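**CLILLDALE, July 4, 2019** - The Skjelbred workroom in Clilldale has a new floor, and we are delighted with it. Ultus, which runs the building, is opening the room again this month for sewing groups, repair evenings and anyone who needs space to spread out a big project.

The old carpet had done long service. Pins vanished into it, and chair legs had worn it thin by the door. It came up in early June, and the Clilldale firm Skundach spent the rest of the month getting the room level from wall to wall. Old glue took longer to scrape away than anyone had planned, but the crew still finished in time for the summer program.

## A lighter room to work in

The new floor is a pale grey, smooth underfoot and easy to sweep. People who use the room asked for a light color so that dropped needles and dark thread would show up, and they got it! The whole room feels brighter, even on the north side where the cutting tables go.

The room measures 68 square meters and can now be set up in two ways: long tables for cutting and pinning, or an open floor for laying out quilts and curtains. Chairs have new felt pads - please leave them on.

## Opening program

- Open sewing runs every afternoon in the first week, with five machines to share.
- The first 200 bookings come with free use of the storage shelves.
- Morning sessions are kept for beginners.

Bookings are taken at the Ultus front desk or by phone during office hours.

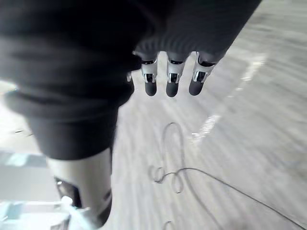 ## Press contact

Ultus, Clilldale. Visits to the Skjelbred workroom can be arranged through the front desk.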